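Last updated: June
Comments (4) | Shares (11)

Pantry and dry goods check, Sullbridge shared kitchen
Checked by: Kerubo Ndung'u
Follow-up: Dénes Szalai

1. Shelf loading. PASS, for now. The sticker on the upright says 300 lb. I have my doubts that anyone weighed anything before putting the rice up there. Heavy sacks go on the bottom shelf.

2. Door seal and floor gap. FAIL. I was told this was fixed. I can slide a pencil under the door.

3. Moth traps. PASS, with a question. Both traps are clean, which either means no moths or traps that quit working. Replace them and look again.

4. Labels on dry goods. PARTIAL. Anything moved out of its store packaging needs a name and a date. "Soup stuff" is not a name.

5. Allergens. FAIL. Imported packets get waved through on the theory that whoever bought them knows what's inside. Maybe so, but the next cook may not. A drawing of shrimp on the label is a hint and I would treat it as one, but it doesn't replace a written list of ingredients in English. Dried soup mixes and seaweed mixes are the ones I worry about most.

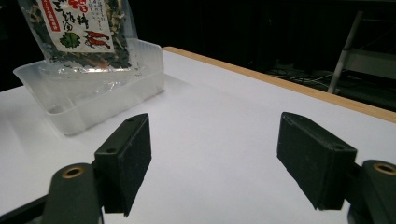
Until somebody translates the labels, these packets stay in a separate tray, upright, away from the open bins. Dénes says a phone app can do the translating. Fine, but a second person reads it over before it goes in the binder.

6. Opened bags. PARTIAL. Folding the top down is not sealing it. Use a clip or a jar with a lid.

7. Tray washing. Signed off as done. The sheet had the same pen and the same initials all the way down, so I'm leaving this one open.

Comments

Hajnalka Fodor: The door was fixed. It dropped again.

Kerubo Ndung'u: Then it needs fixing again.

Attila Pap: Do spices count under item 4? I keep mine in little tins.

Kerubo Ndung'u: Yes. Name and date on every tin.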